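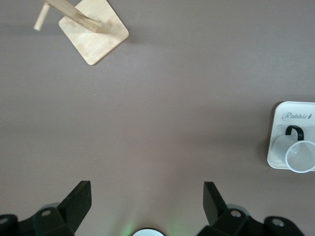 Saturday School Should Be Harder to Skip

By Mehrangiz Daneshvar

Friday, February 23, 2018

My daughter's Persian class meets on Saturday mornings from nine-thirty to noon in four rented rooms at the Lumanlan Community Center. There are 58 children enrolled this year. On a normal Saturday a good third of them are missing. They are at soccer, or at a birthday party, or asleep. Their parents pay for the term, buy the reader, and then treat the class as something to do when the weekend has nothing better in it.

I have been one of those parents. In December we missed three Saturdays in a row, and only one of those was for illness. So I am not writing this from a height. But I have also taught the middle group for seven years, and I have come to think that heritage language schools in this area, ours included, have made a mistake in how they deal with families. We have been too easy to skip. We should ask for more, and we should be willing to lose some families over it.

What two and a half hours can do

A heritage school is a small thing in a child's week. Ours runs for 30 Saturdays, and when you take out the roll call, the snack, and the walk to the bathroom with the six-year-olds, each session comes to maybe two hours of teaching. A child who attends every one of them gets less class time in Persian in a year than she gets in English in two months of regular school.

That is not enough to make a reader out of a child who hears no Persian at home. It can make a reader out of a child who does, as long as she comes. The alphabet has 32 letters, and most of them change shape depending on where they sit in the word. We teach them in groups. A child who misses the week for one group comes back to a page where a quarter of the words are closed to her. She guesses. Then she gets bored, then she tells her parents that she hates Persian school, and they feel guilty and let her stay home again.

I have watched this happen every year, and it almost always starts with missed Saturdays in the fall. Parents usually describe it to me the other way around. They say the child lost interest and so they stopped bringing her. When I go back through my attendance sheets, the absences come first.

How we got this way

The schools started by immigrant parents in Jarside and the towns next to it were mostly set up by people who were grateful that anyone came. Ours began in somebody's living room. The Portuguese school across the river began in a church basement, and the Korean one, which is much bigger, began in the back of a grocery store. When you have six children and two of them are yours, you do not send a stern letter about attendance.

The habit stayed after the need for it had passed. We still thank parents for coming. We still write "we know how busy you are" in the September letter. We move the test if a tournament falls on that day. Last year we moved the spring recital twice.

I understand the fear behind this. The rent has to be paid whether 58 children come or 40. A family that feels scolded may leave and take its cousins along. There is a second fear, and it is harder to talk about. Many of us had parents or teachers who pushed too hard, and we promised ourselves we would be gentler. We want our children to love the language. We worry that if we make it feel like work, they will drop it the day they turn eighteen.

I share that worry, but I don't think the facts bear it out. The young adults who come back to help in our classrooms were, nearly all of them, the ones who came every week and complained about it. The ones who came when they felt like it do not come back. They understand their grandmothers on the phone and answer in English, and when I meet them at New Year parties they tell me they wish they could read.

The case against me

A friend who read a draft of this told me I was writing for families with two cars and no weekend shifts. She has a point. Some of our parents drive for a living or work in hospitals, and a Saturday morning is when the hours are. One mother takes two buses from the far side of Nukia with a toddler and a second grader. When she misses a week I have nothing to say to her except that I'm glad to see her the next time.

A strict rule applied without thought would hit her and leave the soccer families alone, because they would simply pay whatever fee we came up with. So I am against fines. Two schools I know of have tried them, and in both places the fine turned into a price. People paid it and felt they had settled the matter.

Another objection is that a community school is about community, and the language is only part of it. Children make friends there who have the same odd lunches and the same long last names. They learn the songs. I agree with all of this, and I would be sorry to see it go. But children do not make friends with people who are absent either. Whatever you think the school is for, you have to be in the room to get it.

The last objection is that children today are simply overscheduled and that one more demand is unkind. I have some sympathy. My own answer is that a family that is overscheduled should drop something, and that it would be fine with me if it dropped Persian school. What does not work is keeping it on the list and doing it half the time. The child gets the nagging and the early alarm and the feeling of being behind, and she does not get the reading.

What I would ask for

I would start with the September letter. It should say plainly that the class works if a child comes to at least 25 of the 30 sessions, and that it mostly does not work below that. It should say this before anyone pays. Tuition at our school is 400 dollars for the year, and with books, the recital costume, and the center's registration charge the real figure is 535. People should know what they are buying for that.

I would have every family meet with the teacher for ten minutes before the first class, with the fall calendar open. If there is a wedding in October and a tournament in November, we write those down, and I hand over the pages that will be missed. In my group I began doing this on my own a year ago. Most parents were a little surprised and then cooperative. One father looked at his phone, counted the conflicts, and said he would rather wait a year. He was right to, and we parted on good terms.

I would call after the second absence in a row. A call, from the teacher, that same weekend. We send emails now, and they are not read. When I phone, I often learn something I needed to know: that the ride fell through, or that the child cannot see the board, or that she was teased about her accent. Half of those problems we can fix. For the mother with the two buses it was a matter of asking another family in Nukia who drives past her stop. She had never asked because she did not know them.

I would also stop moving things. The test is on the day it is on. The recital is on the day it is on. Families plan around what is fixed, and they have learned that we are not fixed. The soccer league never moves a game, and everyone turns up with the right socks.

And I would put some of the weight on ourselves. If we ask people to give up 25 Saturday mornings, the mornings have to be worth it. That means no more forty-minute stretches of copying while the teacher sorts papers. It means starting at nine-thirty when the schedule says nine-thirty. We have been late ourselves, many times, and we have had substitutes who put on a cartoon. Parents notice. A parent who drops off a child and sees a cartoon has been told how much that day matters.

I would like to see the older children given real things to read, too. We use a set of graded readers from a small press called Raner, and they are decent up to the third book. After that they are all about honest woodcutters. My eleven-year-olds want jokes, recipes, song lyrics, and the messages their uncles send to the family group. I have started bringing those in, and on those days I have better attendance, because word gets around.

What it would cost

We would lose some families. I think it might be around ten children in the first year. That would hurt, and we might have to give up one of the four rooms and put the two youngest groups together. I have said this at our parent meeting and it was not popular.

But the school we have now is losing children as well. It loses them slowly, in the third and fourth year, after their parents have paid for three or four years and have a child who can write her name and not much else. We do not notice because new kindergartners fill the seats. The middle group, my group, has nine children in it. The beginners' group has 24. If the school were doing what we say it does, those two numbers would be closer.

Registration for the fall opens in April, and the letter goes out a few weeks before. I have offered to write it this time. I have also told my daughter that we are not missing any more Saturdays this year, and she has told me what she thinks of that, in Persian, with one mistake in the verb.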